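Subject: Re: [bistley-hall] Juice dispenser for the breakfasts — setting up and cleaning

On the hall list, the Bistley breakfast organiser wrote:

> Has anyone used the Restovano juice dispenser since it came out of the
> store? I have it down for the January breakfast and can't find a booklet.
> Does it need priming, and how full should the glasses be? Last time with
> the old Zernus one we had juice all over the cloth.

I've used it twice now. No booklet that I know of, so these are my own notes. It stands on the white table and has a rectangular steel tray at the foot with a slotted grate. The grate lifts out for washing.

1. Filling and pouring

Put the juice in before the guests arrive and run off one glass to clear the air from the tap. We pour 400 ml at most into the jug for top-ups. Stand the glass on the grate, under the nozzle, before you touch the tap. For the small glasses I stop at about half — people can always come back.
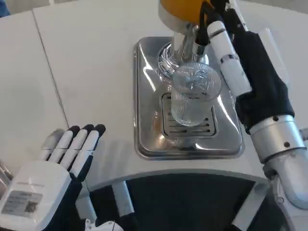
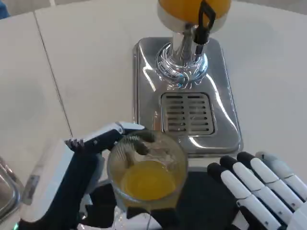 Steel tray and slotted grate, with a clear glass in each.

2. Cleaning

Do it the same morning. Orange juice sets in the slots and then you need a brush. Warm water and washing-up liquid for the tray and grate, then dry the chrome with a tea towel or it marks. Don't put the orange part in the dishwasher.

3. Storage

It goes back on the lower shelf, next to the Thibodeaux urn. Please leave the tap open so it can air.

I can bring spare glasses if we're short. The 1968 set in the cupboard is too tall for the nozzle.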